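Intro to Urban Walking & Wayfinding – Week 2 notes
How people find their way (and why they don't)
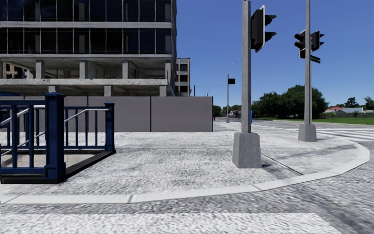 Jiahui Fu wrote in on the class board after last week that she never thinks in maps at all, she thinks in turns – left at the pharmacy, right at the bank, and if the pharmacy closes she is lost for a month. Good, keep that, it's basically the topic today.

Two kinds of knowledge to start with.

Route knowledge – a string of moves. Cheap to learn, breaks easily. Works one way, often not in reverse (try giving someone your own route home backwards, harder than it sounds).

Survey knowledge – the layout in your head as if from overhead. Slow to build. Lets you take shortcuts, recover from a closed street, point at something you can't see.

Most people have patches of both. Patches don't always join up. Very common in people who mostly ride the train: they know the blocks near each stop really well and have nothing in between. Coming up a stairwell you've lost your heading too, after a couple of turns underground. So people walk half a block, check a street number, turn round.

Landmarks. What makes a good one:
– visible from far off, or from the point where you have to decide
– different from its neighbors (a tall building among tall buildings is no use)
– stays put. Food trucks don't count
– has a name people agree on. Locals say "the old Stulex store", visitors see a shoe shop

Decision points matter more than the bits between. A sign in the middle of a long straight block does very little exept reassure. Put it at the corner first, then reassure if there's money left.

Maps on posts. Heads-up (top of the map = the way you're facing) vs north-up. Heads-up is faster for most people standing in front of it. North-up matches the phone and the folded map. Argument has gone on forever. For this course: know both sides, don't just say it depends.

Street grids. Regular grid – easy to count blocks, easy to mix up two corners that look alike. Bent grid is the nasty one, you think you've walked parallel and you havent. We'll do Gurden as the example next time, bring the handout.

Reading: Koyama packet, up to page 20. Skip the appendix. Page 87 has the sketch map scoring sheet, you need that for the homework.

Homework – draw from memory the walk from your front door to somewhere you go every week. No phone. 2 sheets max. Then walk it and mark in a second color what you left out or got in the wrong order. Neatness not graded. Do write down which way you held the paper.

Questions on scoring go to Sihan Gu, not me. Quiz moved to November.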